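From: Gunvor Blomqvist
To: automation-users list
Subject: Re: Notes from the Tandthorpe open day?

Helge Björklund wrote:

> Did anyone from the list make it to the open day at Tandthorpe in June?
> I had signed up but got stuck at the Anthorpe plant with a conveyor
> problem. Mostly I would like to know what they showed on the two-arm
> bench, and if it is worth asking for a separate visit. We have a small
> assembly job here that is done by hand and I keep getting asked about it.
>
> Also, was there any word on the price of the Arura software?
>
> Helge

Hi Helge,

I was there for the whole afternoon, so I can answer most of this. Copying the list in case others are planning a trip.

The visit was in the long building behind the main hall. You sign in at the front desk and someone walks you over. They took us in groups of 16, which was too many for the smaller rooms. If you stood at the back you heard the talk but did not see much. Ask for the first group if they run it again. By the third one they were behind schedule and cutting the questions short.

The first stop was a palletizing cell, the same one Ljungberg had at their own event last year. New gripper pads, otherwise no change that I noticed. I skipped the second half of that and went ahead to the bench, where I had a good view for a while.

The bench is a white table with walls on three sides and two arms mounted along the near edge. The task they talked us through was handling small gear parts: pick one up, turn it the right way, set it down or pass it to the other arm. All of the arm cabling is on the outside. I asked if the cables snag. The engineer said it had happened in the early weeks and that they now check the loops at the start of every shift.

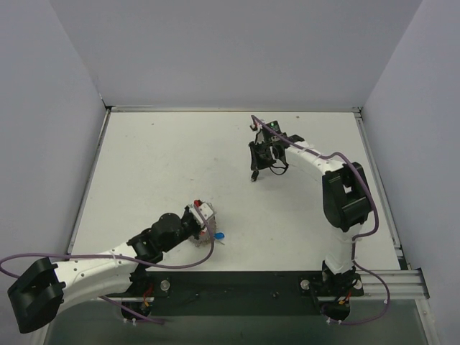 The two-arm bench at Tandthorpe, with a gear in the left gripper.

They ran the demonstration several times while I was there. Most of the runs went through. On one the gear went down tilted and the operator stopped the arms and reset by hand, and on another the arm waited a long time before it moved and they restarted it. They were open about both. I would say it is slower than a person by a good margin, and they said so too. Speed is not what they are working on at the moment.

According to their handout they have logged 354 hours on this bench so far, and they want to reach 500 before they let a customer put their own parts on it. So if you ask for a trial now you will probably be told to wait. You can send sample parts ahead of time, though. They want at least 2 of each, plus a drawing with tolerances. I would do that now if I were you, as there is already a queue.

About your assembly job - I described it to them in general terms, without naming the plant. They had three questions back:

How much do the parts vary from one batch to the next?
Do the parts arrive in a tray or loose in a bin?
Does anything have to be pushed home with force?

The last one seemed to matter most. They do not want to do press fits on this setup. If yours is the housing with the snap ring, I think that rules out the final step, but the gear placement before it could still be a candidate.

On the Arura price, no luck. The sales person had left by the time I got to that table, and the engineers would not guess. There was a sheet to put your address on and I filled it in. Nothing has come yet. I will forward it when it does.

I think a separate visit is worth it if you bring parts. If you only want to look, wait for the next open day, and eat before you go. The coffee ran out at 2 pm and the cafeteria was closed.

I also have the handout as a scan, four pages, fairly large file. The list strips attachments, so write to me directly if you want it.

Gunvor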